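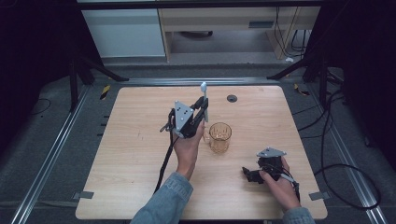
Open Lab Afternoon: Hand-Held Gripper Demonstrations
README for the Arkbridge tabletop set

Maintainer: Noreen Keogh
Station lead: Crescencio Lozano
Status: complete, small fixes still welcome

What this is

A set of short tabletop recordings made during the June open afternoon at the Arkbridge lab. Visitors came in, watched a few demonstrations, and then many of them strapped on a pair of grippers and had a go themselves. We kept the recordings of everyone who signed the form, and they're all in this folder. The set has 173 episodes from 2 stations.

I've worked on tidier collections, but I don't think I've enjoyed one more. People who had never touched a gripper in their lives stood at the table and worked out how to get a toothbrush into a glass - and then wanted to do it again, faster, with the other hand! That kind of variety is hard to get from the same few lab members doing the same task all week.

The task

Station A is the bathroom glass task. The person wears one gripper on each hand and works with a toothbrush and a drinking glass. An episode starts when both hands are over the table and ends when the brush is standing in the glass and the grippers have let go. Dropped brushes are kept and marked "retry" in the notes column. Please don't filter them out before you've looked at a few, as some of the recoveries are lovely.

Station B is free play. Visitors picked what they wanted from a tray and moved it about the table, and the notes column says in a few words what they were trying to do.
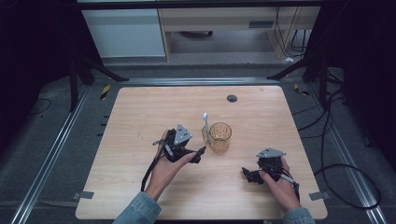 Do visitors need any training before they try the grippers?
A couple of minutes is enough for most people. Crescencio shows the open and close motion, lets them squeeze on air a few times, and then they start with the glass task whenever they feel ready.

How the afternoon ran

Doors opened at 1 p.m. and the first demonstration was at half past. Crescencio did the bathroom glass task slowly, talking the whole time, then played it back on the big screen so people could see it from the head view and from the gripper views together. The playback got the best reaction of the day. You could hear people figure out, all at once, why we tell them to keep the fingers in sight of the camera.

After that it was open tables until 5 p.m. We took groups of 8 so that there was always someone trying, someone waiting and a few people asking questions. Good questions, too. One visitor wanted to know how a robot would learn to be gentle from a person who was being clumsy, and that turned into a long talk by the whiteboard that I was sorry to leave.

Folder layout

episodes/ - one folder per episode, numbered in recording order
notes.csv - station, task, hand used first, retry mark, free comment
clips/ - 1,033 short clips cut from the episodes, one per grasp or release
calibration/ - camera files for each station, taken before the doors opened

The clips were cut by hand with James, our in-house labeling tool, and checked once by a second person. Start and end points can be a little loose on the free play ones, where it isn't always clear when somebody has finished.

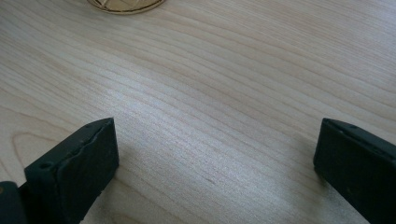

What does the gripper camera add that the head camera doesn't?
It gives a close look at the space between the fingers, where the last bit of an approach happens. From the head, a hand or the gripper itself can easily block that part.

Known problems

The first few Station B episodes have no free comment. I forgot to hand out the cards, sorry.

Left and right gripper streams were swapped in one batch. This is fixed in the current version, but if you downloaded the Oltell preview copy you'll want to get the set again.

Sound was recorded at Station A and then removed. There was a lot of cheering.

Using the set

Free for teaching and research. Please credit the Arkbridge open lab, and if you train something on it, write and tell us how it went. The Hevorau group has already asked for the retry episodes on their own, so a separate list of those is in notes.csv under the last column.

Corrections go to Noreen. Questions on the stations or the grippers themselves go to Crescencio, who will probably invite you over to try them.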